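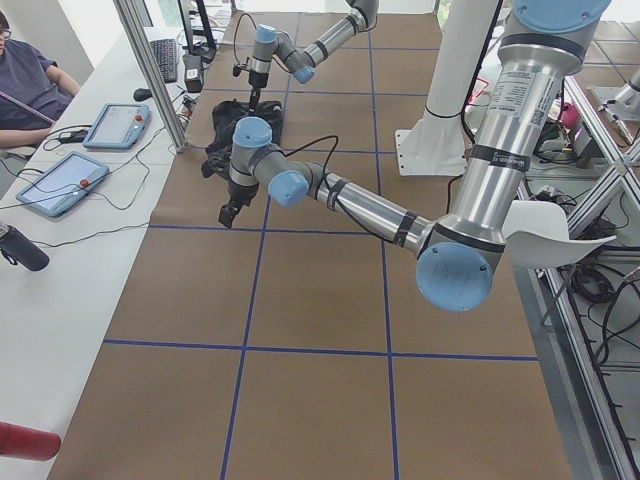
Figure 1. Black cloth on the kraft paper surface, dark blue tape grid.

Does a taped grid help with folding? Student project report
Textiles and Materials, Tolville College
19 June 2026

1. Why we looked at this

The handout for the folding unit says that a marked surface "makes folding more accurate" and leaves it there. It gives no source. The same sentence appears in the Grollbridge workshop guide, also without a source, and we suspect one was copied from the other. We wanted to know whether lines on a table do anything for a soft cloth, or whether they only make the table look more organised.

2. The surface

The tabletop is covered in brown kraft paper. Strips of dark blue tape run along it and across it, so that the paper is divided into panels. The plan called for squares. We measured a panel near the middle and got 342 mm one way and 348 mm the other, which means that anyone lining up a fold with the tape is lining it up with something slightly wrong. Whether 6 mm matters depends on the cloth. On a thin one it shows at the corners.

Paper was chosen over a painted board on grounds of cost. It is easy to replace but it creases, and once there is a crease in a panel the eye tends to follow the crease and ignore the tape. The tape also has an edge. It is very low, but a hem dragged across it catches more often than we expected, and when it catches, the layer on top carries on moving.

3. The cloth

Most of our attempts used black cloth. It stands out well from brown paper, so the outline is easy to judge. The inside of the outline is another matter. When black cloth is bunched up it is very hard to tell a fold from a shadow, and two of us looking at the same heap would point to different places for the nearest corner. The handout recommends a dark cloth "for contrast". It should say contrast with what.

We also tried a pale cloth from the Donnelly remnants box. The folds were much easier to read and the outline was only a little harder. On this evidence the advice about dark cloth is poor.

4. What we did

Each attempt began with the cloth dropped in a heap on the paper. It was then spread flat, squared up to the nearest tape line and folded into quarters. We did eight attempts on the grid and eight on plain paper with no tape, and afterwards measured how far the top corner sat from the one below it.

5. What we found

The grid attempts were neater in the first fold. By the second fold we could see no difference that we would be willing to defend. This makes sense to us: after the first fold the cloth has edges of its own, and people use those and stop looking at the tape.

Spreading the heap out took longer than everything else together, on both surfaces. The tape was no help with this at all. A grid tells you where the cloth ought to go and says nothing about where its corners are.

6. Doubts about our own results

Eight attempts per surface is a small number. We did the plain paper ones second, when we had had practice, so the plain paper may look better than it deserves. We also knew which result we were hoping for.

The Kudamdale method, which the handout mentions in a footnote, uses corner marks without full lines. We did not have time to try it. It would avoid the problem of hems catching, and it would use far less tape.

7. If the unit is run again

Measure the panels before anyone folds anything. Use a pale cloth as well as a black one. Swap the order of the surfaces halfway through, and change the paper once it has creased.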